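Thu 13 July

Do you need a standing desk? I have my doubts

My office in Utico switched everybody to height-adjustable desks last November, and since then I have been told, by people who sell desks and by people who just bought one, that sitting is killing me. Maybe it is. I sat down to read up on it anyway.

The pitch goes like this. You stand, you burn more, your back stops hurting, you think more clearly, you live longer. The brochure that came with ours (from an outfit called Dogar, and it is a very shiny brochure) says users are 27 percent more focused. Focused on what? Measured how? There is a little number next to the claim, the kind that ought to lead to a footnote, and I went through every page twice looking for the footnote.

I wrote to Dogar and asked. I got a reply from someone in customer happiness offering me a discount on a footrest.

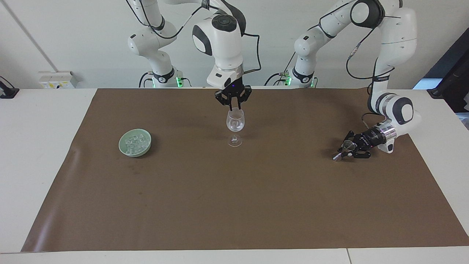

The calorie part is easier to check, because you can do it on the back of an envelope. Everything I could find puts the gap between standing and sitting at a handful of calories an hour. Stand all afternoon and you have earned a few bites of a cookie. I would be more impressed if I didn't know that I eat the cookie anyway, and that I eat it faster standing up.

As for backs, my coworker Danish Tanoli swears his is better. I believe him. He also started swimming in the same month, bought a new mattress and quit a job he hated to come and work with us, so I am not ready to hand the credit to the furniture. My own back feels the way it did before. My feet are worse.

What bugs me most is the price. The Delar, the one the magazines like, costs 150 dollars more than the plain version of the same desk, and for that you get a memory button and an app. The app reminds you to stand. I had mine on for 7 days and stood when it told me to on the first two. Our company bought enough of these that somebody must have signed off on a very large number, and when I walk down the row in the afternoon – I have made a point of looking – nearly every desk is at sitting height.
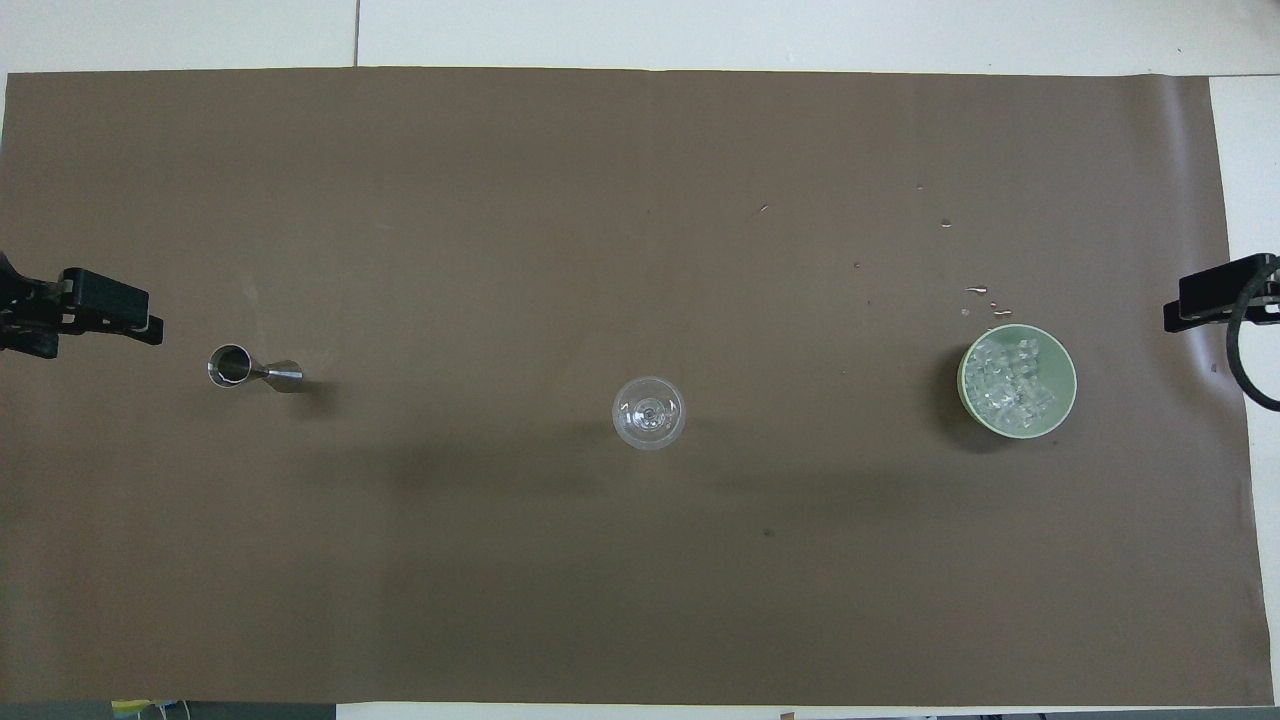
Brown paper over a white top.

I'm not saying a desk that moves is useless. If you are very tall or very short, or you share with someone who is, it makes sense, and I'd have loved one back when two of us split a desk at the old Dadov building. I also like mine for opening the mail. But that's a convenience, and it is being sold as medicine.

If you have read a decent long study, one that wasn't paid for by a desk company, send it over. I'll read it sitting down and report back.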